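Small Parts, Clear Drawers: How I Finally Sorted My Workbench 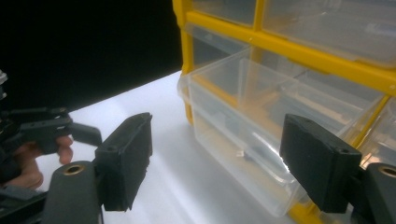

I put off sorting my small stuff for most of last year, and then one evening I needed a single wall anchor and went through three coffee cans and a cookie tin to find it. So I gave in and went with a drawer organizer, the kind with a plastic frame and clear drawers you can pull all the way out. I love it! I also did it wrong the first time, so let me save you an evening.

Don't start by filling drawers. Start by dumping. I spread an old bedsheet over the table, tipped everything out and made piles. I had a jar that I'd have sworn held 200 wood screws and it was half picture hooks and dead batteries. The batteries went to the drop-off, and the hooks got their own pile (a big one, we move pictures a lot).

Give the things you grab all the time the drawers at hand height. For me that's drywall screws, picture hooks, fuses and those little felt pads for chair legs. Heavy stuff like bolts and big washers goes at the bottom, or the whole unit gets tippy when you open a top drawer. Mine isn't screwed to the wall yet. If you have small kids around, do that first.

Labels, even with clear drawers! I thought I could skip them, but an inch-and-a-quarter screw and an inch-and-a-half screw look exactly the same through plastic. My neighbor Macarena Zapata tapes one sample of whatever's inside to the front of each drawer, and I've copied her on everything except the tiny stuff, which falls off. For those I use masking tape and a marker. Masking tape peels off clean when you change your mind, and you will change your mind.

If a drawer sticks, take it out and look at the runners before you yank on it. Nine times out of ten it's sawdust or a stray brad. Wipe with a barely damp cloth, let it dry, then rub a candle stub along the edges. Go easy on the wax or it just collects more dust. Wash the drawers by hand in lukewarm water with a drop of dish soap, and skip the scrubby side of the sponge, it clouds clear plastic in no time.

And leave a drawer or two empty. I know, it feels like a waste when you've got piles waiting, but something always turns up. I also keep one marked "no idea" for the mystery bits, and every July I go through it and throw out whatever I still can't name. Last time that was 18 plastic caps and a spring. I kept the spring.

Next up is the drill bits, which are a whole other mess.

Related tips
Getting Old Label Glue Off Plastic
What to Do With Half a Can of Paint
A Pegboard That Stays on the Wall
Sorting Sewing Notions in One Afternoon
Five Uses for Candle Stubs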